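Robotics Laboratory Support Desk
Ticket 346: Two-arm handover station, object dropped during transfer

Status: Resolved, under observation
Priority: Normal
Category: Student project / motion and timing
Station: Vikstead enclosure, Banville teaching wing
Submitted by: Noémi Jakab, student team lead, Handover Project
Assigned to: Laboratory support

Summary of request

The student team reports that the two-arm station no longer completes the handover task required for the July demonstration. The left arm is expected to pick up a smartphone from the table, carry it to the middle of the workspace, and pass it to the right arm. In most attempts the left gripper opens before the right gripper has closed, and the phone falls to the table. The team asks for support in finding the cause and for permission to continue practice during open lab hours.

Information supplied by the team

The fault was first noticed after the team loaded a new set of recorded motions. The earlier set had been made with a lighter test block. The team has confirmed that both arms start normally and that no error is shown on the control screen. Of 50 attempts logged after the change, 3 ended in a completed handover. The phone in use is a retired unit supplied by the project sponsor, Skosurance, and holds no personal data.

Troubleshooting log

9:10 a.m. Ticket accepted. The team was instructed to stop automatic runs until the first checks were complete.

9:25 a.m. Power supply and communication checked for both arms. All joints responded to the test command. No lost messages were recorded over a five-minute period.

9:50 a.m. Cable routing inspected by hand with power off. One clip on the right arm had moved along the link and was returned to its marked position. The arm was then moved through its full range without the cable pulling tight. This was not considered the cause of the fault, and the correction was entered in the station book.

10:30 a.m. Home positions compared with the values on file. The left arm matched. The right arm was found to be off at the wrist joint, so that the gripper stopped short of the agreed meeting point. The team stated that the wrist had been removed for cleaning and that the home position had not been set again afterward.

10:45 a.m. Right wrist home position set again using the alignment procedure in the Bíró handbook, section on paired arms. The new value was saved and a copy sent to the team.

11:20 a.m. Handover repeated at reduced speed. The right gripper now reached the phone, but the left gripper still opened too early in several attempts. The release command in the recorded motion was found to be tied to elapsed time only. The left arm was therefore letting go at a fixed moment, whether or not the right gripper had closed.

1:15 p.m. Release step changed by the team under supervision. The left gripper now waits for the closing signal from the right gripper and then holds for a further 165 milliseconds before opening. If no signal is received, the left arm keeps its grip and the program stops.

2:00 p.m. Step-by-step run carried out, with a pause added at each stage so that the team could check positions before continuing. The pause before the right gripper closes was used to compare the gap with the planned approach distance.

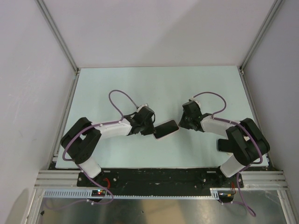
2:40 p.m. Pauses removed and the task run at normal speed. The team completed the agreed series of test runs without a drop. One run stopped as designed when the closing signal was not received – the phone remained in the left gripper and the team reset the station according to procedure.

Cause

Two separate faults were identified: an incorrect home position at the right wrist, and a release step that did not depend on the state of the receiving gripper. The second fault had been present in the earlier motion set as well, but the lighter block and the correct home position had kept it from showing.

Required actions for the team

1. Set and record the home position each time a wrist or gripper is removed.
2. Keep the previous motion set in the project folder until the demonstration has taken place.
3. Run every new motion set at reduced speed before normal speed is used.
4. Report any further drop under this ticket number, with the log file attached.

Practice during open lab hours is approved. A supervisor must be present whenever both arms are powered. Support will review the station logs again before the demonstration, and the ticket will remain under observation until that review has been entered.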